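The timestamp bug, part three (sorry)

I had promised myself that June would be the month I wrote about something other than clocks. I even had a draft going about grasp scoring, with jokes in it. Then Sidra Yousafzai sent me a log in which the hand, according to our planner, was inside the floor, and the draft went back in the drawer.

For those who skipped the first two parts (wise): our stack is called Drilo. It takes frames from the wrist cameras, takes joint angles from the arms, and tries to work out where the fingers are. The frames come in on one clock and the joints on another. I wrote the piece that lines them up, which is why people send me logs.

The lag in this one was 79 milliseconds. If the arm is parked, you'd never spot it. If the arm is moving, the planner is making decisions about a hand that has already left. And the finger detector, which Fahad Awan trained mostly on nice crisp frames, gets to look at stuff like the following and give me a confidence score.

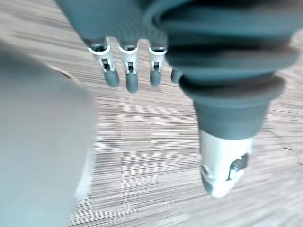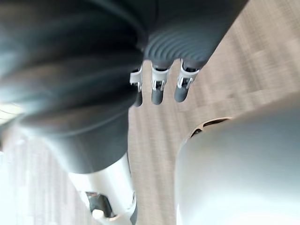
Dark fingertips, wood grain and a fair amount of smear in both. The second has the ribbed palm.

Fahad's detector does better on these than I would. It likes the finger joints, where there are hard little edges to hang on to, and it gets shy about anything big, gray and soft. Fine. I'd get shy too. The trouble is what my code did next. When confidence dropped, it went looking for the nearest "good" frame, and nearest was measured by arrival time - the one number in the whole message that means nothing.

So a good frame that had sat in a queue would win over a fresher one, and the hand would jump backward. The planner would see the jump, assume a very fast hand, and plan for a very fast hand. You can guess how smooth that looked.

The fix is 23 lines, most of them deleted code. We now use capture time everywhere, and if there's no decent frame inside the window, the aligner says so and the planner slows down. Alcides Teixeira asked in review why it hadn't done that from the start. I replied with a thumbs-up, which I felt covered it.

I reran the worst log, all 3662 frames, and the backward jumps are gone. The hand still dips into the floor at one point near the end. Sidra thinks that's calibration. I very much hope so, as calibration belongs to Kamran Minhas.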